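Umora Reading Rooms
Progress report to the Uter Fund, second period
Prepared by Delia Ledesma, project coordinator
23 March 2018

Dear Mr. Garrido,

With this letter I send you the report for the second period of our grant. I have tried to follow the order of your form, but the part on staff is short this time because there is little change.

1. Books and readers

At the end of the period we have 2,168 titles entered in the catalog. The goal in our plan was 3,000, so we are behind. The reason is mainly the school books from Okcombe, which came without any list, and many of them in older editions that we had to check one by one. We decided not to enter a book before we know the edition, and this takes time. I think it is better to tell you this now than to promise a number for the next report that we can not reach.

The reading room in Ayaaba is open in the afternoons and the children from the lower school use it the most. The adults come less than we expected. We asked some of them why, and the answer was usually the hour. From the next period we want to try an evening opening, two times in the week, and we will see if the light in the back room is enough for it.

2. The Okcombe room

The room in Okcombe opened in December, later than planned. The roof needed repair in the corner over the shelves and the owner of the building paid one part of it. We paid the other part from the line "small works", as you allowed us by letter. The shelves are now fixed to the wall. We still miss a door for the closet and one long table.

3. Money

The spending is inside the budget in all lines except transport. The price of the road transport between Umora and Ayaaba went up, and we made three trips where the plan had two. I ask for your permission to move the rest of the line "printing" to transport. The printing of the reader cards was cheaper than the first offer, so there is enough left. The receipts are in the annex, in the order of the dates.

4. Packing and storage

The books that wait for the catalog are kept in cardboard boxes in the dry store.
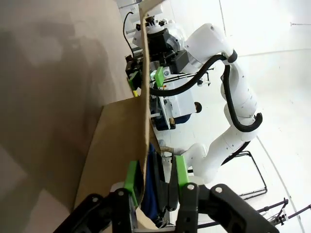
Page 3

We had some loss from damp last year, so the boxes do not stand on the floor anymore. Each one gets a number and a short list of what is inside, and the same list is kept in the office.

5. Next period

We will finish the Okcombe school books first, and after them the novels. Two teachers from Ayaaba offered to help with the editions. I would also like to speak with you about the loan rules for families who live far from the rooms, who now must return a book too early. I can call at any hour that is good for you.

With respect,
Delia Ledesma

Copy: Bautista Garrido, Uter Fund
Annex: receipts, list of titles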